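Notebook, textiles bench / house room
June, entry started 9:40 a.m.
W. Ngata, with notes from Kimie Imai

Subject: floor cushion, flower pattern, cleaning and drying trial, continued.

Carried over from the last entry: the cover will not come off without unpicking the underside seam, so machine washing is out. Corey Donnelly wanted to open the seam and add a zipper. Declined for now. The filling is one piece per petal plus a separate one for the center, and I don't want to find out how they are anchored until the Ashby cushion has been returned.

Weight before treatment 2,033 g on the bench scale. Tare checked twice.

Procedure used:
Vacuumed both faces, soft brush head, low setting.
Spot cleaned two petals with Mestar upholstery foam, diluted 1 to 4 in cool water, applied with a sponge and lifted with a cotton towel. No rubbing.
Plain water pass, same petals, towel pressed by hand.
Weight directly after: up 266 g. More than I wanted. The plain water pass is the cause and should be done with a wrung sponge next time.

Drying. First hour on the rack by the window. The petals sagged between the bars and came off with ridges, which brushed out but took a while. Moved to the floor after that. Marble is fine for this as long as the cushion gets turned; the underside stays cool and holds damp if it is left. Kimie turned it every 30 minutes until lunch. Back within 5 g of the starting weight by mid-afternoon, which I am calling dry.

Color: no bleed from the yellow center into the white. This was the main worry. Checked with a damp white cloth held on the seam for a full minute, cloth came away clean. The gray petal was tested separately on its underside, same result.

Loft: the center had gone flat compared with the petals. Kimie's suggestion was to knead it and then load it with something flat and of moderate weight, to see whether it sinks evenly or tips. A hardcover works for this. It needs to be a closed book with square corners and a stiff board, placed flat. Paperbacks bend and tell you nothing. If the book tilts, the filling has bunched on the high side and needs working across by hand, then repeat.

Towels: use white only near this piece. The blue ones from the Lurnmont order still shed after several washes and I picked lint off one petal for a good ten minutes. Ebony Treloar has moved them to the floor-mopping shelf.

Side table: keep wet towels and the foam bottle off it. The glossy top shows rings, and the last one needed two rounds of polish. Put a tray down if you need a surface.

Open items:
Seam on the underside, one stitch lifted near the gray petal. Not urgent. Wenceslao Cáceres has matching thread.
Repeat the load check tomorrow with the cushion rotated a quarter turn.
Price for a second cover from Prirnuvix, still waiting on a reply.
Foam bottle is under a third full, reorder before the next piece comes in.

Towels to the hamper, scale off at 4:15 p.m.
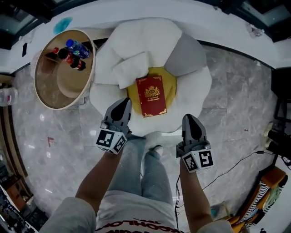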